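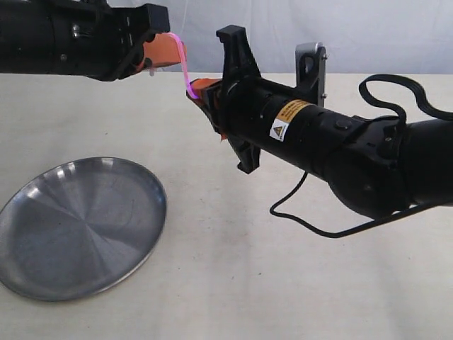
3.2 Study site and household sample

The study was made in the lower part of Fistby, a district of apartment houses where the city collects food waste separately from other waste. Each building has one shared bin room on the ground floor. Before our work began, residents carried their food waste down in any bag they liked, and the sorting plant at Peltuvlow had to remove the plastic by hand.

We invited households through a letter placed in the mailboxes in November. In total 79 households agreed to take part and stayed until the end. Households that planned to move during the study were not accepted. The participants were divided by building, and not by apartment, because neighbors talk to each other on the stairs and we wanted to avoid that one group learns from the other.

Each household in the first group received paper bags from the supplier Vrettos. The second group continued with their usual bags. Both groups kept a short diary in which they wrote the time of emptying and any problem, such as smell or a torn bag.

3.3 Weighing and sorting

Bags were collected at 6 in the morning, before the normal truck arrived. Every bag was weighed closed, then opened and sorted by two persons who worked independently. The material was divided into food, paper, plastic film and other. Pieces of film were wiped before weighing, as the remaining food can be heavier than the film itself. Samples above 1000 grams were divided and weighed in parts. When the two results differed by more than 5 percent, the sample was sorted again.

The scale was a Kumoteck bench model, checked every morning with a reference weight. Small items were placed in an open vessel and its own weight was subtracted. A shallow metal tray with a slightly raised rim is shown in Figure 2.

Figure 2. Round metal tray on a pale tabletop.

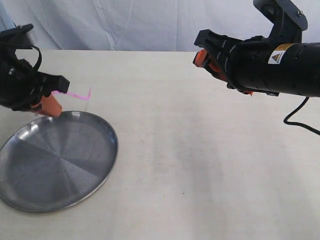
3.4 Treatment of missing data

Some households forgot to fill in the diary during holidays. In these cases the weight data were kept, but the diary was counted as missing for that week. We did not replace missing weights with average values. A building was removed from a weekly comparison if its bin room had been locked at the time of collection.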